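Vustodetti Refurbishing: The Board Bench, in Pictures and Notes

Vustodetti takes in used office and server computers, repairs what can be repaired, and sells the rest for parts. The shop has 52 people. In March the first robot arm went to work on the board bench, and two more have been added since. This page is part of the shop's gallery on how the work is done now and what has changed for the people doing it.

The text was put together by Lefteris Chrysikopoulos, who runs the board bench, with comments from both shifts. Names have been left off the comments at the request of the people who made them.

Before the arms

The board bench used to have six stations. At each one a technician opened the case, pulled the cooler, cleaned the processor, checked the socket, and either passed the board or tagged it for parts. A good technician could do this well for the first few hours. By mid-afternoon the wrists were tired and the mistakes went up. Bent socket pins were the most common one, and a bent pin often meant a scrapped board.

"I wore a brace on my right hand for two winters. I don't wear it now. That is the main thing I would tell anyone who asks." (Technician, first shift)

Sorting was done on paper. Each machine had a card taped to the lid, and the card went missing often enough that we kept a box for cards without machines.

What the arms do

There are 3 arms, all on the same cell, supplied and installed by Gestard. Each one has a two-finger gripper and a camera. The tips are the part that wears out, and we keep a drawer of spares from Andreadis. A technician swaps them at shift change.

The arms work around the processor socket and the memory slots. Coolers are still taken off by hand, and so are all the cables. The cell does best on models it has seen many times. Boards from unusual machines go to the manual stations, where two of the original six are still in use.

Old thermal paste is the biggest nuisance on the bench. It spreads to everything it touches, and dried paste behaves differently from soft paste. The technicians taught the cell most of what it does here by guiding the arms through the job over and over, and they still step in when a processor comes up looking different from the last one.

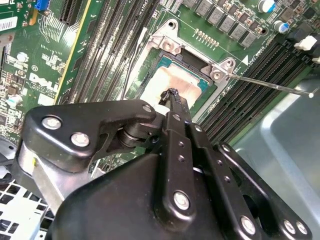
Gripper tip at the processor on a Dell board, with thermal paste still on top and the retention lever to the right.

The person at the cell watches through the wrist cameras on a pair of monitors. It took some getting used to. On the screen a socket looks as big as a dinner plate, and several technicians said they noticed damage on boards that they would have passed by eye.

"You see every screw and every bit of dirt. The hard part is remembering how small it is when you have to go in with your own tweezers afterward." (Technician, second shift)

What changed on the floor

Nobody was let go when the arms came in. Four people moved off the board bench. Two went to laptop repair, one went to shipping, and one now looks after the cell full time. That last job did not exist before. It pays at the senior technician rate, and the shop paid for the training.

The schedule changed as well. Second shift used to start at 3:30 in the afternoon and now starts at 2, so that there is an overlap when both crews are on the floor. Problems with the cell get talked over in person during that time. Before, they were left as notes, and the notes were hard to read.

On its best day so far the board bench cleared 207 boards. Most days are lower. The number depends heavily on what comes in on the truck, and a mixed pallet slows everything down.

The paper cards are gone. Each machine gets a label at receiving, and the label is read into Fendinow, our tracking program, at every step. People have mixed feelings about this. It is much easier to find a machine. It also records how long each one sits at each station, and some of the crew did not like that. After a few meetings it was agreed that the times would be kept by station and not by person.

What people miss

The bench is less social. Six people in a row talked all day. Now there is one at the cell and two at the manual stations across the aisle, and the fan on the control cabinet is loud enough that you have to raise your voice. The radio was moved to the manual side.

Some of the older hands also worry about new hires. Everyone here learned sockets by doing hundreds of them, including the ones they ruined. New technicians now spend their first eight weeks at the manual stations before they are allowed to run the cell. The rule came from the bench crew.

"I can tell when it's about to press in the wrong place, and I can tell because I did it wrong myself for a year." (Technician, first shift)

Still to do

A quieter cabinet fan is on order. The monitors need to be raised for the taller people on second shift. We would also like the cell to handle memory modules with broken clips, which it currently passes over and leaves for a person.

Shop visits can be arranged through the front office. Closed shoes are required on the floor, and please ask at the cell before taking pictures.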